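Work and Technology, Unit 2
Handout: Who teaches the machine, and what happens to them after

Last updated: March

Start with the claim you will hear most often, from vendors and from some of your own managers: automation takes the dull jobs and leaves people the interesting ones. I have been reading versions of that sentence for most of my working life. For this unit I want you to treat it as a claim that needs evidence, the same as any other. Ask which jobs, whose interest, and who did the sorting.

Our case is the Nondgate site, where small appliances come back from shops, get tested, cleaned and boxed again. The owner, Ploko, decided to automate part of the handling. It hired a contractor, Ahn, to do it. The reading pack has the site agreement, the notice to staff and a long interview with Sarahí Cisneros, who worked the returns benches before she moved to the demonstration crew.

Demonstration work is the part most textbooks skip. Before an arm can pick up a kettle, somebody has to show it how kettles get picked up, over and over, with tools that record the movement. At Nondgate the people doing the showing were bench staff. They wore a pack on the back and held a gripper in each hand, and they did ordinary tasks with those two grippers in place of their fingers. Markers on the grippers let the software work out where the hands were. The job title was "skills operator". The pay grade did not change.
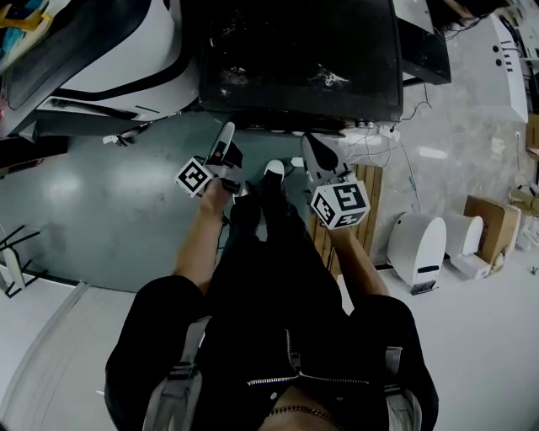

Cisneros makes a point in the interview that I think is worth a tutorial by itself. On the benches she was judged by how much she got through. On the demonstration crew she was judged by how clean her movements were, and "clean" was decided by someone in another building who had never boxed a kettle. If she fumbled and recovered, the take was thrown out. She thought the fumble was the useful bit – any bench worker knows a box flap fights back – and she said so twice. The notes of the crew meeting record this as "operator feedback received".

Over the first stage the crew logged 1,779 accepted takes. Look at how that figure is used. In Ploko's notice to staff it shows progress. In Ahn's summary it shows value for money. In neither does it tell you how many takes were rejected, how long people stood to get them, or whether sore wrists were being written down anywhere. When a single number turns up in two documents doing two different jobs, slow down and find out what was left off.

Now the question of who owns a skill. The agreement says movement recordings belong to the contractor once accepted. It has nothing to say about the person who made them. There's an old argument that this is no different from a worker training a new starter, and you should take it seriously, since plenty of people on the site held that view. The new starter joined the same roster, though, and paid the same union dues, and could be asked for a hand on a bad shift. A recording can be copied to a site in another province without anyone at Nondgate hearing of it. Whether that difference matters in law is one thing. Whether it matters to the person in the pack is another, and the agreement treats the two as one.

I don't want you to come away thinking the old benches were a paradise. Read the Brarkitz safety audit before you get nostalgic. Bench 23 had a broken height adjuster for so long that tall workers traded shifts to avoid it. Several people told the interviewer they liked demonstration work better: more variety, less lifting, a chance to sit down between takes. Some of them had hoped it would lead to a technician's ticket. The notice to staff mentions "pathways". I have looked for a description of one and can't find it.

For the tutorial, bring a page on the following. Use the documents, and quote them where you can.

What did the bench staff know that the recordings were meant to capture, and what did they know that a recording would miss?

Who at Nondgate could have refused to take part, and what would refusing have cost them?

Rewrite the "pathways" paragraph of the notice so that it makes a promise someone could be held to. Keep it to the same length. You may find the labour standards summary from Unit 1 helpful for the wording.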